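Switched our label printing at the Wilex warehouse from direct thermal to thermal transfer in March. Notes for anyone weighing the same move.

1/ Direct thermal has no ribbon. The paper itself is coated and darkens under heat. Cheap to run, but the coating keeps reacting to heat and light after the label is on the box.

2/ Our fade test: 100 labels on cartons by the south windows. After 4 weeks, 43 failed on first scan. The batch stored in the dark aisle had no failures.

3/ Thermal transfer melts wax or resin off a ribbon. Wax is fine for plain paper. Resin is for polyester stock. Wax on polyester wipes off with a thumb.
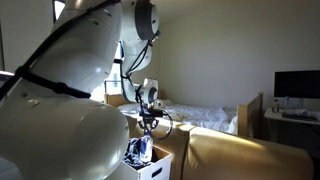
4/ Darkness setting matters more than people think. Ours shipped at maximum. That bleeds the narrow bars and wears the printhead. We dropped it until the bars were crisp, then went up one step.

5/ Print barcodes with the bars running in the feed direction (picket fence) if the label width allows. A dead element then costs you part of one bar — visible on a verifier, easy to trace.

6/ Nga Hồ asked about ribbon width. Go slightly wider than the label. Too narrow and the bare edge of the stock rubs the printhead.

7/ Clean the head with isopropyl at every ribbon change. Let it dry before closing the lid.

8/ Still open: the Zetik ribbons wrinkle on the left side at high speed. Trinh Phùng suspects uneven head pressure. Adjusting the toggles tomorrow, will post the result.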